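I Spent Two Days Folding Laundry With a Robot, and I Have Opinions About Towels

218 shares | 18 comments

The first thing Siham Hamdy said to me was that I was standing in the wrong place. She was right. I had planted myself between the dryers and the folding tables at Lernov, which is a bit like stopping for a chat in a highway lane, and three carts had already gone around me. She handed me a hairnet, pointed at a stack of bath towels and told me to get going.

I'd come to write about the robots. Lernov washes for hotels, two clinics and a chain of day spas called Ragab, and since February it has been trying out a two-armed machine with proper five-fingered hands on the sorting side of the business. But Siham has run the finishing floor for 18 years and she wasn't going to let me near anything clever until I'd folded something. So I folded. I folded very badly! My towels looked like they'd been in a fight, and a woman at the next table quietly redid every one of them without slowing down on her own pile.

There are 62 people on the payroll here, and before the trial started, every single one of them had heard a different rumor. One version had the night shift disappearing by summer. Another had the robots coming in to count bathroom breaks. Siham found out about the project the same way everyone else did, from a sheet of paper taped up next to the time clock, and she's still a little sore about it. "I'd have liked a phone call," she told me. "I'm the one who knows where the spa robes go."

That turned out to matter a lot. The company that set up the trial, Zadeck, arrived with a plan built on sheets. Sheets are the big numbers, so fine, that makes sense on paper. Except the sheets at Lernov already go through a flatwork ironer that eats them up all day long, and the people feeding it are fast and don't especially want help. What they hate is the small stuff. Loose garments, staff tunics, odd pieces from the spas that come in all tangled up and have to be picked apart one at a time and dropped in the right basket. It's slow, it's dull, and it murders your shoulders.

So the plan got changed, and most of the changing was done by people who sort laundry for a living. The practice area is set up in a carpeted room upstairs, well away from the steam, and the work there is about as plain as it gets: pick up a piece of clothing, move it to a basket, let go of it at the right moment. Letting go is harder than you'd think.
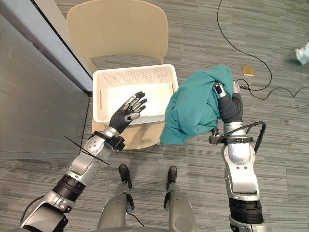 One hand full, one hand free: a teal garment and an empty basket during sorting practice.

I sat up there for most of an afternoon and I'll admit I got weirdly invested. You start leaning in your chair, as if that would help. Cloth is a pain to handle because it never holds the same shape twice. I do this every day with my own socks and had never once thought of it as a skill.

Stelios Sfakianakis has. He sorted downstairs for years until his rotator cuff gave out, and now he works upstairs as what Lernov calls a handling trainer (he calls it "babysitting," and he got a raise for it). He picks which pieces the robot practices on, decides what counts as a bad grip, and writes up the misses. His notebook is fantastic. Whole pages on drawstrings. A running feud with a certain style of spa wrap. When I asked what he missed about the floor, he said the radio, and then after a while he said the people, and then he asked if I wanted coffee.

He's also the person who gets the awkward questions at lunch. The floor handles 1,000 loose pieces on a normal shift, and the robot, on the best day he's logged, got through 112. "They look at that number and relax," he said. "I tell them don't relax, ask for things." And they've been asking. The sorters wanted it in writing that trial hours wouldn't be used to set anybody's quota, and they got it. They wanted the baskets raised so no one bends to the floor anymore, robot or person, and they got that too, which Siham says she had been requesting since before half of them were hired.

Other requests are stuck. Pay for the new trainer jobs is settled only through the end of the trial. There are two of those jobs, and a lot more than two people with bad shoulders. A younger sorter who didn't want her name in this told me she'd applied and been turned down, and that she now watches the stairs every time Stelios goes up them. She wasn't angry about it exactly. She just wanted to know what the next opening would be, and when, and her manager couldn't tell her.

I put that to Siham at the end of my second day, while she was checking my towels. She thinks the dull sorting will go to machines eventually and she won't be sad to see it leave. What worries her is how people learn the place. Everybody starts on loose pieces. You spend your first months up to your elbows in other people's tunics, and that's how you find out which client is fussy, which fabric shrinks, who to ask when a bag comes in without a tag. She wants new hires to keep a few weeks of it no matter what gets installed, and she's writing that up for the owners in her own words, at her kitchen table, with her daughter fixing the commas.

Then she pulled four towels out of my stack, shook them open and handed them back to me. The shift ended at three. I was there until twenty past.

18 comments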